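Ticket 1714: Grutavier arm, gripper dropping parts
Opened by: Laiba Memon
Status: open, waiting on spares

Okay, so the gripper on the Grutavier has been letting go of things again, mostly the smooth plastic tubs, and mostly when it's reaching low. I ran 42 picks this arvo and it dropped 15 of them, which is a lot worse than what Jawad Khokhar logged in September. Power cycled it, re-homed it, same story.

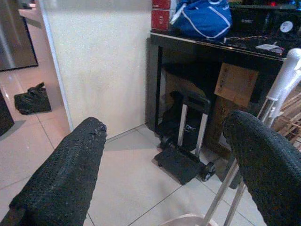

Finger covers are my main suspect. I bumped the grip force up a notch in the Kiani software and it helped a bit, but the tubs started to bow so I put it back where it was. Both fingers open evenly and there's no play when I wiggle them (arm off, before anyone asks!). The knit on the left one has gone frayed at the tip, little light specks coming through, and that's right where the tubs touch first. I've given both covers a good going over with the lint roller and I'll swap them as a pair.

Mi-kyung, do we have any left from the Stokico order? I looked in the spares drawer and found 5 of the old narrow ones, no good on this hand.

Reply from Mi-kyung Nam, 2021-11-14
None of the wide ones, sorry mate! I've put an order in with Dollier. Leave the force where it is and keep it on the cardboard cartons until they turn up, then run the same picks again and pop the numbers in here.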